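Subject: Re: Donated desktop computers: preparation before collection
List: Flindildale Equipment Reuse List
From: Nilero Workshop Office
Date: October 1, 2022

To all member organisations,

The Workshop Office has received the message quoted below, together with several shorter enquiries on the same points. As the answers will be of use to other members holding retired desktop computers, they are given to the whole list. They replace the guidance circulated in February, which should now be discarded.

> To the Workshop Office,
>
> Our organisation is replacing the desktop computers in its public reading rooms and wishes to offer the old ones to the Patix scheme. Before we complete the form we should be grateful for guidance on the following.
>
> Firstly, some of the towers have already been opened by our own staff and are no longer complete. In several the memory has been taken out for use elsewhere, and in at least one the processor is also missing. Are such machines still acceptable, or should they go directly to the recycling contractor?
>
> Secondly, the February guidance asks donors to "strip the case" before collection. We are unsure how far this is meant to go. Must the power supply and the main board be taken out and packed separately?
>
> Thirdly, we would like to know what is required in respect of hard disks, and whether a written record is issued.
>
> Lastly, is there any limit on the number of machines in one delivery? Our store is small and we would prefer to send everything at once.
>
> With thanks,
> Kiều Reading Rooms, Administration

Incomplete machines

Incomplete towers are acceptable. The scheme uses them as a source of parts, and a case without memory or a processor may still supply a power supply, a drive cage, a set of cables or an expansion card. Donors should not send such machines to the recycling contractor unless the case is badly crushed, there has been a leak of liquid into it, or there are signs of burning.

What the office does require is that missing parts are declared. Each tower should carry a paper label on the outside of the case stating which of the following are absent: processor, memory, disk, graphics card, power supply. A plain list in pencil is sufficient. Machines arriving without a label are placed at the back of the queue and may wait for some weeks before anyone opens them.

Where a processor has been removed, particular care is needed with the socket. The contacts are very fine and a bent contact can make the whole board unusable. If the original plastic cover is to hand it should be fitted. If it is not, the retention frame should be lowered gently over the socket before the machine is moved, and nothing should be allowed to rest on it. Donors are asked not to put tape across the contacts, and not to clean them with a cloth or brush.

Opening and inspecting a case

Members are under no obligation to open their machines. Those who wish to do so, in order to complete the label, should follow the procedure used at the Nilero bench. The power lead is disconnected first, and the power button is then held in for a few seconds. The tower is laid on its side on a firm, level surface, with the removable panel uppermost, and the panel is taken off and put somewhere it will not be stepped on.

With the panel off, most of what the label asks for can be read without touching anything. The tower in the picture has an open processor socket with no processor in it, and the two long memory slots beside it are empty, while the power supply, the main board and a graphics card are all in place. Its label would therefore read "no processor, no memory". The bright blue latch belongs to the drive cage.

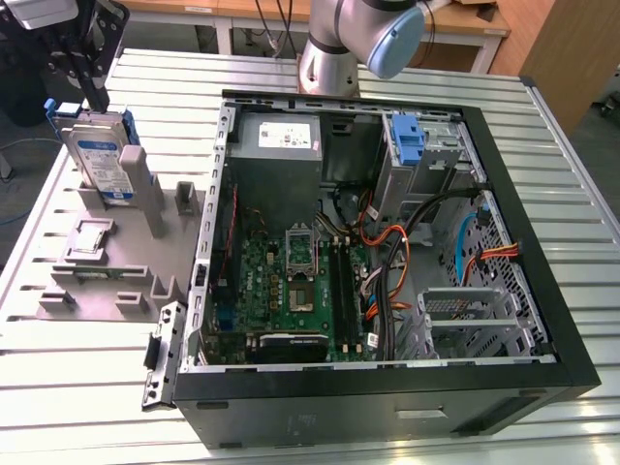
How far to dismantle

The expression "strip the case" in the February guidance was badly chosen and the office regrets the confusion it has caused. The power supply, main board, graphics card and drive cage should all be left where they are. Parts travel far better fixed in their own case than wrapped in a box, and the bench is able to test them together.

Cables should likewise be left alone. Several deliveries this year contained cases in which every lead had been pulled out and tied into a bundle, and in a few of these the plugs had been damaged in the process. A cable which is already loose may be tucked inside the case, clear of the fan and of the processor socket. It should not be cut or taped to the board.

The side panel must be refitted before collection. If its screws have been lost, two bands of string or wide paper tape around the case will hold it. Elastic bands are not suitable.

The power supply is a sealed unit. It must not be opened by donors under any circumstances, including where the machine has been unplugged for a long time.

Hard disks and records

Donors may choose either of two arrangements. Under the first, the disk is removed by the donor and kept or destroyed under the donor's own rules, and the label is marked "no disk". Under the second, the disk is left in the machine and is wiped at the bench. A written record is then issued giving the serial number of each disk and the method used. Disks that cannot be wiped are drilled, and the record says so.

The office cannot accept loose disks in envelopes or carrier bags. If a disk has been taken out and the donor then decides on the second arrangement, it should be put back in its cage and the latch closed. There is no need to reconnect it.

Organisations holding personal records of any kind are advised to consult their own data protection officer before choosing. The office is not in a position to give advice on that question.

Numbers and delivery

The limit for a single delivery is 50 towers. This is set by the floor space at the receiving door and cannot be raised. Larger donations are welcome but must be divided, with a separate form for each part. Kiều Reading Rooms is asked to complete the first form for those machines that are most pressing to move, and to give an estimate of the remainder in the space for remarks.

Towers should be delivered upright, with no more than one layer to a pallet. Monitors, keyboards and mice are handled under a different form and should not be mixed with the towers. Power leads may be sent in one box, and need not be matched to the machines.

Members may wish to know that the scheme has received 2344 desktop computers since it was opened, of which 648 came in incomplete. Many of the latter have supplied parts for machines now in use in schools and community rooms across Flindildale, and the office would be sorry to see such cases thrown away.

Forms

The Patix donation form has been amended to include the list of missing parts. Copies of the earlier form will be accepted until present stocks are used up, provided that the label on each case has been completed as set out above. Forms should be returned to the Workshop Office before a collection date is requested, and the reference number given in reply should be written on every label.

Further questions may be sent to this list, where the reply will be seen by all members. Questions concerning the contents of a particular disk should be sent to the office address only.

Workshop Office
Nilero, Flindildale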